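Two arms, one coffee machine

Fongchan Hemmin has a pair of robot arms bolted to a table in the Hususus shared workshop. The build is called Ester, and its job is to serve coffee from a capsule machine. "The arms were the easy bit," Hemmin says. "Most of the time goes on where things stand."

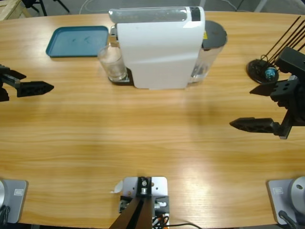

Ester's table, with the coffee machine between the two grippers.

Each gripper has two fingers and closes in 288 steps. Hemmin first ran them at full force and cracked a cup. The limit is now 100 on a scale of 200. "Below that it slips. Above it, you hear the plastic complain."

Plastic cups remain the hardest item. They are clear, so the wrist camera has little to go on except the rim.
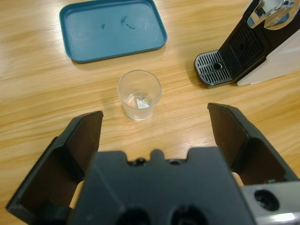 Would a coloured cup be simpler?
Much simpler, but Hemmin wants Ester to cope with whatever is in the cupboard.

The control code is Hemmin's own and runs on a second-hand desktop. It has been rewritten twice since June. Reaching round to the water tank came last, and took some 17 evenings. "The lid is dark and the tank is see-through. I aim for the lid and work down from there."
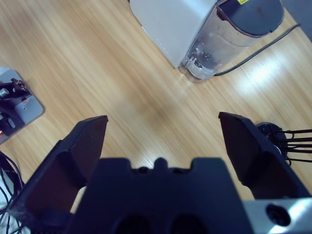 Wrist view of the machine from the water tank side, fingers open.

Next on the list is a tidier run for the cables, then a softer pad for the fingers.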